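Instrument care: wristed graspers

Hekley stores has received 49 replacement trays for the wristed graspers. Each tray holds six instruments, jaws open. Please return the old Faulkner trays to the Cliva hatch by the end of October.
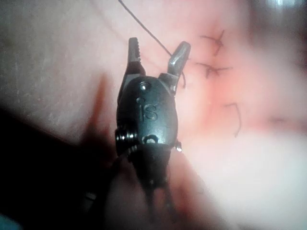 Serrations and cable pulleys are the two places where residue is most often found at inspection. Brush the teeth along the length of the jaw with a soft nylon brush, then flush the wrist with the joint held straight - and again at full bend. Do not oil the cables. Worn or frayed instruments go in the red bin with a completed tag. Questions to Arnout Bakker, extension 205.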